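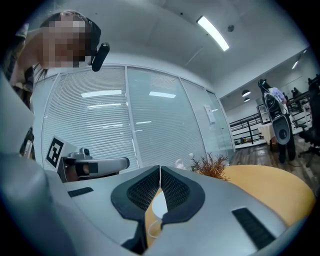 **Is a rounded table a good pick for an office?**

For a small meeting corner, mostly. For a full day of desk work I'd still buy something with straight edges.

## Flerel rounded table, light yellow

Flerel says the rounded shape "invites conversation." I have sold office furniture long enough to doubt that any table does this. What a rounded edge does is spare your hip when you squeeze past it, and that alone may be worth the money in a tight room.

The color is a light, warm yellow with a smooth finish. It sits well with white walls and white blinds. Next to dark carpet I'm less sure - ask for the sample chip before you order. A little dried plant or some other small ornament looks nice on it, but put it near the far side or somebody's sleeve will get it.

**What the maker claims**

- Wipes clean with a damp cloth. Fine for coffee. Marker ink took me two tries.
- Goes together in "minutes." Allow 3 hours if you are working alone.
- Matches the Fluradska chairs. The Arancibia ones fit just as well and the seats are softer.

**Ordering**

Item no. 980. Price is $167, delivery extra. Returns are taken if the table is still in its carton, and the carton has to be whole, so open it carefully.

The Grastia version has the same top with different legs. I haven't had one in the shop long enough to say if they wobble.

Arif Pramanik, 11/3/18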